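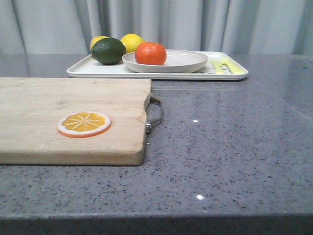
**Countertop seams** are the joints formed where two pieces of stone or other rigid slab material meet on a horizontal work surface. They occur in kitchens, laboratories, shop counters and washrooms wherever the required run is longer or more angular than a single slab allows. In polished speckled stone, such as the gray counter shown with a bamboo cutting board, a seam may appear only as a slightly lighter line crossing the pattern. In plain or strongly veined stone it is usually easier to find. The term *joint* is used for the same feature in most technical drawings, while *seam* is more common in the retail trade.

## Reasons for seams

Slab size is the main limit. Quarried blocks are sawn into slabs whose length depends on the block, and usable length is reduced further by cracks, color changes and damaged corners. Weight is a second limit. A long piece with a sink cutout is weak at the narrow strips in front of and behind the opening, and may break while being carried. Stairways, elevators and door openings can also force a fabricator to divide a piece that could have been cut whole.

L-shaped and U-shaped counters are nearly always seamed. Cutting an L from one slab wastes the material inside the angle and leaves a stress point at the inner corner.

## Types

A **butt seam** joins two straight, square edges. It is the most common type and the simplest to cut.

A **miter seam** runs diagonally across a corner. It is longer than a butt seam at the same corner and requires more exact templates. It is chosen where the grain or veining of the two pieces should turn with the counter.

A **sink seam** is placed at the center of a sink opening, so that only the short strips at the front and back are joined. The visible length is small, but the seam lies in an area exposed to standing water and needs firm support from below.

## Layout

Seam positions are fixed at the template stage, before cutting. Placement directly over a dishwasher is generally avoided, as the machine leaves no cabinet wall beneath the joint and exposes the adhesive to repeated heat and steam. Fabricators also keep seams away from unsupported overhangs. Matching is done by laying the templates on the slabs and shifting them until the color and particle size at the two edges agree. Pieces cut from adjoining slabs of one block match more closely than pieces from different blocks.

## Assembly

The two edges are first dry-fitted and leveled with shims. In the system sold under the name Even, suction cups are attached on both sides of the joint and drawn together by a threaded bar, while vertical screws bring the surfaces flush. The Plernthorpe clamp works on the same principle but uses a vacuum pump with a gauge.

Adhesive is tinted to match the stone, spread on both edges and allowed to rise slightly above the surface. Once cured, the excess is removed with a flat razor blade. Any remaining difference in height may be ground down with abrasive pads, commonly starting at 80 grit and moving through finer grades until the polish is restored. Grinding on site is avoided where possible, as it can leave a dull band that is more visible than the seam itself.

## Maintenance

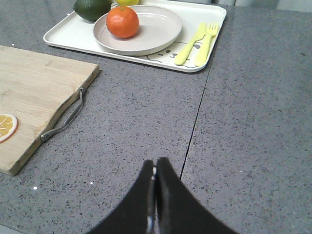 **Can a worn seam be repaired without replacing the counter?**

Most can, provided the slabs have not moved. The old adhesive is cut out to a shallow depth, the gap is cleaned with solvent and dried, and new tinted adhesive is worked in and shaved flush.

Where one slab has dropped, the cabinet below must be leveled before the joint is refilled, or the new adhesive will crack along the same line. Dark staining beside a seam usually indicates that water or oil has entered the stone through its unsealed cut edge. Poultices may lighten such stains. Penetrating sealer applied to the top surface slows further absorption but does not bond a joint that has opened.

## See also

- Edge profile
- Backsplash
- Engineered stone
- Terrazzo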